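Open Water, Second Try

Sep 7, 2022

I put my name down for the lake swim at Karia again. Last year I got to the second buoy, rolled onto my back and put my hand up for the kayak. It was a warm ride in under somebody's spare towel and I didn't talk about it much for a few months.

The swim is 998 metres by the organisers' measure. It used to be an even thousand, but they moved the finish up the beach when the boat ramp was rebuilt and they are strict about what goes on the entry form. I had no trouble with that distance in the pool. I could do it most mornings before work and still be at my desk on time. So I assumed the lake would be the same thing with a nicer view.

The lake has no wall every 25 metres. I hadn't understood how much I used the wall. You get a push, a glide, a second and a half of not really swimming, and you get it over and over. Take it away and my arms were finished by the first buoy. Then I swallowed some water, then I couldn't see the next buoy, and after that it was all in my head.

This year I started in June with one change, which was to stop pushing off. I swim to the end, turn around before I touch, and start again from nothing. It's ugly and it annoys the people in the next lane. The first session I did 300 metres that way and had to get out and sit down. I went back two days later and did the same distance and felt slightly less bad.

I also started lifting my eyes every eighth stroke. I picked the clock at the deep end as my buoy. At first my hips sank every time I looked up, and I'd lose the rhythm and have to kick hard to get level again. A woman in the slow lane told me to look with my eyes only and breathe afterwards, to the side, as usual. That fixed most of it in a week. I wish I'd asked someone a year ago.
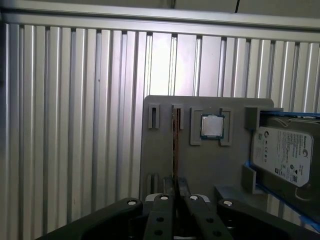
By the end of the month I was up to 30 minutes without stopping, and I thought I'd better try some real water. The closest place is the reservoir at Ajayi Park, where swimming is allowed inside the ropes. I went with two people from the pool because I'd promised at home I wouldn't go alone. The water was brown and colder than I'd been told. I put my face in and my breath went straight out of me, same as last year.

What I did differently was wait. I stood there up to my chest and blew bubbles like a kid at a first lesson until my breathing settled down. It took a few minutes. The other two swam a lap of the ropes and came back, and I was still there blowing bubbles. Then I went. I did one lap, breaststroke for part of it, and nobody needed to fetch me.

I've been back most weeks since. I try to go when there's a bit of wind now, which I avoided to begin with. Chop coming from the right means I have to breathe to the left, and I've never liked breathing left. I spent a lot of pool time on that in the winter and I still only half trust it.

A few notes on gear for anyone in the same position. My old wetsuit was a hand-me-down and too tight across the shoulders. I think it was a bigger part of last year's trouble than I admitted. I replaced it with a Tresine sleeveless, second-hand, and I can get my arms over without fighting it. It lets in a cupful of cold water at the start and then it's fine. My goggles are Clareo, the tinted ones. They leave marks around my eyes until lunchtime but they don't fog if I rinse them and leave the inside alone. I bought a bright tow float as well — it drags less than I expected and my family likes it.

I haven't found a good answer for chafing at the neck. I've tried two kinds of balm. One washes off and the other gets on the goggles.

My goal for Karia is to finish with my face in the water for most of it. I don't have a time in mind. I'm going to start at the back and well off to the side, let everyone go, and count to ten before I follow. If I have to roll over at the second buoy I'll do it, and have a look at the sky, and then see if I can roll back again.

Entries close at the end of the week. I've paid, so that part's done. Next swim is at the reservoir, early, if the fog lifts off it in time.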